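Cleaning and Lubing a Motorcycle Chain in the Driveway

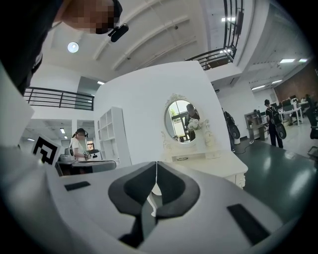 Last changed 6 November 2022

I put this off for way too long on my first bike and ended up buying a new chain and both sprockets, so please learn from my wallet! It's an easy job and you can do it with stuff from any hardware store.

Go for a short ride first. A warm chain takes lube a lot better than a cold one. Then get the bike up on a rear stand (I have a Dureteck, but any solid one will do) and put it in neutral. ENGINE OFF. I know guys who let the engine spin the wheel for them and I really wish they wouldn't - fingers and sprockets don't mix.

Slide some cardboard behind the chain so you don't spray the tire. Put kerosene or a proper chain cleaner on a soft brush and work your way along, turning the wheel backward by hand as you go. No wire brushes, they chew up the O-rings. Get the inside of the links too, that's where all the black gunk lives. Wipe it down with a rag and go around again. Mine usually takes 2 passes, or 3 if I've been out on the gravel past Dremberg.

Let it dry, then spray the lube on the inside of the lower run while you turn the wheel. A thin coat is plenty. Wipe off the extra and leave it overnight if you can, or you'll be wearing it up the back of your jacket (ask me about October).

While you're down there, check the slack. Push up on the chain halfway between the sprockets and measure how far it moves, then compare that with your manual. If you have to adjust it, keep the marks on both sides of the swingarm even, and tighten the axle nut back up with a torque wrench. Mine calls for 105 Nm, yours may well be different.

My last chain went nearly 4000 miles between adjustments. Ajith Kurian wrote in to say he uses gear oil and a paint brush, which is messier but a whole lot cheaper. I might try it this winter.

Contact Gilberto Apaza | Copyright 2022 | Back to top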